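July 27, 2021

Day two at Brorkell, and I am writing this with my feet in a bucket of cold water on the cabin step, because the heat hasn't let up since breakfast and the ceiling fan only has the one speed (slow). I've got a lemonade beside me and a plate of cherries from the stand on the highway, and if the mosquitoes leave me alone for half an hour I'll get the whole day down while I still have it straight in my head.

We did the mirror maze at last! I've been wanting to do it since we drove past the sign four summers ago, and every year it's been closed, or raining so hard that the line for anything with a roof went halfway to the parking lot. Rutow's is the name of the place, down past the mini golf, with the big faded moustache painted over the door. I'd pictured something small and a bit sad, to be truthful, and I'm happy to say I was wrong. They give you a pair of plastic gloves at the entrance so you don't smear the glass, and everyone ahead of us was giggling about them and holding their hands up like surgeons before they'd even gone in.

I walked straight into a mirror within the first minute. Then I apologized to it. The kids will be telling that one at Thanksgiving, I can already hear it. The youngest got through twice before I'd found my way out once, and she came back in for me and led me by the elbow - very kindly, I have to say, though she did tell the girl at the exit that she'd "found her grandma in the wall."

After that came the tilted house, which I liked less. The floor slopes one way and the wallpaper stripes slope another, and there's a ball that seems to roll uphill, and my stomach made its opinion known by the second room. I sat on the bench outside with a ginger ale and watched people come out grabbing at the railing. It was quite a good show in itself. There's a sign saying the house has been there 70 years, and another sign, newer, asking you please not to jump in the kitchen.

Lunch was at the Ania, the snack bar with the green awning, where the fries still come in a paper cone and the gulls still know it. One gull got a whole cone from the family next to us. We all bought extra vinegar and hunched over our food like misers, and I must say the fish was better than last year, crisp all the way around and not a bit greasy.

Then the Kamata ferry across to the island side for the afternoon. It was packed, and we had to stand, but the breeze off the lake was worth every cent of the fare and I could have gone back and forth on it until supper. My ticket was number 3209. I've tucked it in the back of this book with the maze stub and the wristband, and I'll glue them in properly when we get home and I can find the good glue.

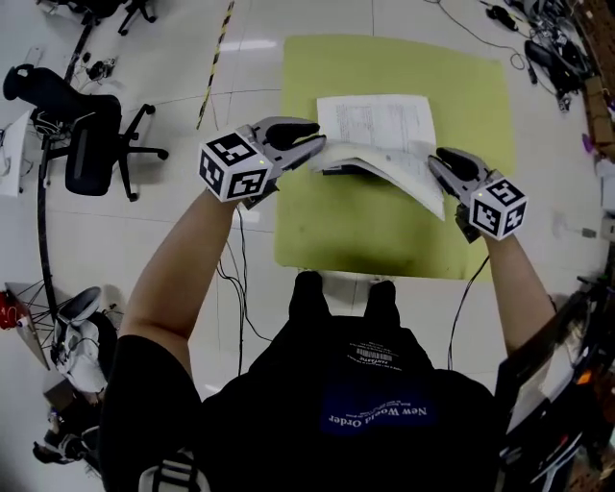

Things to remember for next year

Go to the maze first thing in the morning, before the buses. Bring the folding fan and the flat shoes, never the sandals with the heel. The arcade now wants 3000 tickets for the stuffed moose, so either we start saving them up or we break the news gently in the car. Skip the tilted house if there's been a big breakfast. Ask for the cabin nearer the water, the one with the blue screen door, and ask early.

It's cooling off a little now and somebody two cabins over is playing the harmonica, not too badly. The kids want to go back down after dark to see the colours on the fountain, and I said yes before my feet had a chance to object. There are six cherries left and I'm not sharing them. I'd better find some dry socks.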